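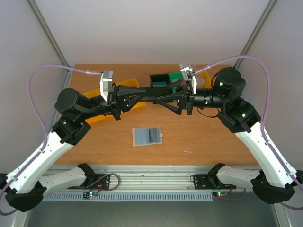
Wuncombe, 19 Jul 2026

Two arms fight each other when they share a bar

Our robotics club has a two-arm station. The task is for both grippers to hold one black bar level above the table, then carry it to the back. Each arm is fine alone. Together, the left one trips on overload after more than 12 seconds. Our demo is in August. Any ideas?
– Mio Oshima

2 answers

Akihiko Hayashi
Both arms are holding position stiffly, so a small error in either one turns into a pull along the bar. Make the left arm the leader and soften the right one along the bar's length. Lower the grip force too. Then redo your base calibration with the bar clamped – ours at Girnwood was off by 5 mm and we had blamed the motors for weeks.

Tatsuya Ueda
Check your cables, the ones to the wrist cameras. Ours snagged once. Also you could try a shorter bar? Not sure about overload, we use different motors.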